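Objet : Re: [liste-sono] Retours de scène, reformation de Gisus

Gunnlaugur Þorgeirsson a écrit :
> Pour la tournée de reformation de Gisus, le groupe veut reprendre
> les arrangements du premier album à l'identique, claviers compris.
> Les bandes d'origine sont chez Gromuvo. Faut-il passer tout le monde
> en oreillettes ou garder les retours au sol ?
> Première répétition en septembre.

Bonjour,

Avec des séquences calées au clic, je passerais la batterie et les claviers en oreillettes, et je laisserais le chant au sol s'il y tient. Compter 10 mixes mono ou cinq stéréo, à décider avant de figer le patch. La salle Hotance a une capacité de 1 000 places et un plateau peu profond : les retours au sol y repiquent dans les micros de chœur, surtout entre 2 et 4 kHz.

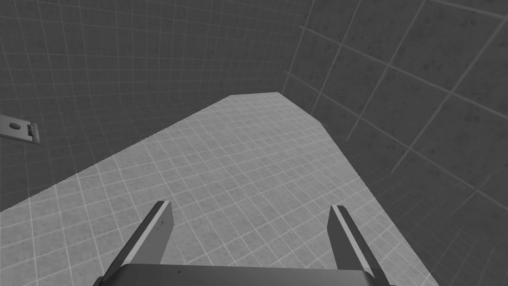 Pour les bandes, demander à Gromuvo des transferts à plat, sans réduction de bruit, en 24 bits. Vérifier la vitesse de lecture avant tout découpage : sur le premier album, deux titres sont un peu au-dessus du diapason -- les claviers actuels devront être accordés en conséquence, ou les pistes ramenées à 440.

La liste envoyée par Benavides donne 18 titres. Elle ne précise ni les tempos ni les tonalités. Peux-tu la compléter et joindre la fiche technique à jour ?

Coupe-bas à 60 Hz sur les départs des retours, sauf batterie.

Cordialement,
M.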